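Blog > Around the House > Clearing Out

August 9, 2025
by Jaanus Koppel

I finally did the cabinet under the sink. I've been putting this off since January, when I shoved everything in there before my sister came to stay and told myself I'd sort it that weekend. Ha!

My plan was to pull the whole lot out and only put back what I use. I ended up with 14 bottles and cans, and three of them were the same Cestilus glass spray, all half full. I must buy one every time I go to the store (I do this with mustard too). There was also a Salgado oven cleaner I'm a little scared of, so that one is going to the drop-off place out by Idgate.

The small stuff went on the table so I could decide in comfort, with a coffee and the radio on. Blue bottle, white cap, tiny yellow print I couldn't make out even with my glasses on.
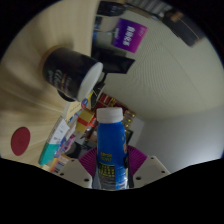 I'm keeping the things I reach for every week and putting them in the front, and the rest can live on the garage shelf until I forget about it again. I also wiped down the floor of the cabinet and put in a new liner — the Sasska one with the gray dots, cut two inches too short, so now there's a bare strip at the back. I'm leaving it.

Next up is the hall closet, and I already know there are 17 tote bags in there.

Last updated: August 2025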